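Wireless at home: what's worth doing and what's worth ignoring

Boosters, tags, smart plugs and speakers that want an account before they'll play a tune. Most of the advice that comes in the box is there to sell you the next box. These are the things I've found worth the effort in an ordinary house with brick walls, plus a few I tried and wouldn't bother with again.

Try moving the router before you buy anything

A Wi-Fi booster is the first thing anyone in a shop will offer you. Leave it. Find out where your router is sitting and ask yourself if anybody chose that spot, or if it was left wherever the cable came through the wall. Ours lived on the floor behind the television, next to a radiator, for years. Lifting it onto the top of a bookcase did more for the back bedroom than the Ultel plug-in repeater I'd paid for the previous February, which went back in its box and is still there.

Keep it off the floor, away from the microwave, and out of any metal cabinet. Fish tanks are bad news too. If you have to run a longer cable to get it somewhere sensible, a plain one from the market will do. I have yet to hear a convincing case for the gold-plated sort.

Walk the house with your phone

Never mind the coloured map in the app. Pick a video, start it playing, and walk slowly from room to room with the doors shut. Note where it stalls. Do it again in the evening, when the neighbours are home and all their gear is on as well. The corner that fails both times is your problem corner. A corner that only fails in the evening is probably down to crowding, and a booster may well make that worse.

Bedrooms at the far end of the house are usual offenders. So are box rooms that have been turned into offices.
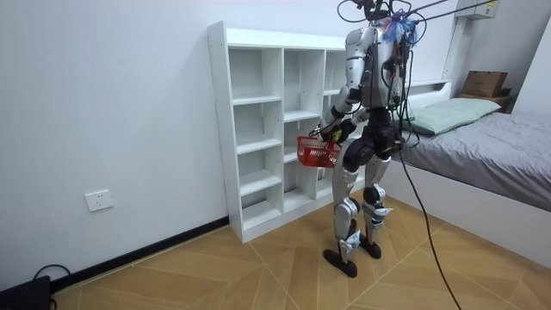

Bluetooth range on the box

The box says 100 metres. I have never got anything like that indoors and I don't believe you will either. Figures of this kind are measured in the open with nothing in the way, and your house has walls, a fridge, a boiler and people in it. People are surprisingly good at blocking a signal. Put your phone in your back pocket and turn round a few times while your earphones are on, and you may hear it for yourself.

For a speaker in the kitchen, assume one wall is fine, two walls is a gamble, and anything beyond that will crackle.

If a speaker keeps dropping out, try these in order:

1. Charge it fully. A low battery causes more trouble than the instructions let on.
2. Go into the phone's settings and tell it to forget the speaker, then pair them again from scratch.
3. Turn off Bluetooth on every other phone and tablet in the house. An old tablet in a drawer may be grabbing the connection.
4. Take it back to the shop. Keep the receipt in the box, flat, under the cardboard insert.

Say no to the loyalty app

Plenty of household gadgets now arrive with an app, and the app asks for your location, your contacts and leave to send you notifications. A kettle doesn't need your contacts. Say no to all three and see what stops working. In my experience it is usually nothing at all, though some smart plugs do want location switched on for the first pairing. Switch it off again afterwards.

Shops are at it as well. If you've ever walked past a doorway and had an offer pop up on your phone, an app you agreed to some time ago is most likely the cause. Go through your phone's notification list once in a while and turn off any shop you haven't bought from lately. I'm told these offers save people money. Mine was for a second air fryer.

Email sign-ups: use a separate address for warranties and gadget registrations, and look at it when something breaks. I opened mine last winter and found 2,770 unread messages, one of which was useful.

Tags for keys

I was ready to dislike these and I've softened a bit. The Altitz tag I bought has found my keys on several mornings, once inside a welly. It doesn't do what the packet hints at, though, and lead you across town to a stolen bag. It beeps, if you're near enough and the house is quiet enough to hear it.

Change the battery when you change the clocks. Buy the coin cells from somewhere with a decent turnover of stock — the pack I got from a petrol station was half dead on opening. Hồ Electrical sell them singly, and singly is how I'd buy them. Keep spares and used ones well out of reach of small children, in a tin with a tight lid. If a child may have swallowed one, get them to hospital straight away.

Shelves, cables and hiding things

Open shelving is a better home for a router or hub than a cupboard, but every cable shows. Before you spend money on a cable-tidy kit, try the following. Bread bag tags make good labels: write on them with a permanent marker and clip them round the lead by the plug. Garden twist ties hold a coil of spare cable perfectly well. Kitchen roll tubes will hold leads in a drawer, though they squash in the end and I've gone back to sandwich bags.

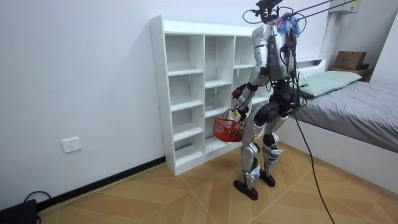

Humanoid robot facing white open shelving in a small bedroom.

Leave some slack behind a shelf so that you can pull things forward to dust. Don't coil up a mains extension lead while it's in use, and don't bury a router under jumpers. Both need to be able to lose their heat.

Does turning it off and on again work?

Yes, annoyingly. Do it properly: unplug at the wall, go and make a cup of tea, plug it back in, and don't touch anything until the lights have settled. If you find yourself doing this every week, ring your provider and tell them so. Don't let them sell you a faster package on that call. Speed and reliability aren't the same complaint, and you have made only one of them.

You normally get 14 days to change your mind on something bought online. Put a note on the calendar the day the parcel arrives and give the thing a hard test before then, in the worst room you've got.

Not worth bothering with

Foil behind the router. I tried three shapes and lost the signal in the hall.

Stickers that claim to boost a phone's reception.

Any "smart" bin.

Jeter Home Tips | Page last changed 8 December 2023 | Contact us | Copyright Jeter Home Tips, all rights reserved | Back to top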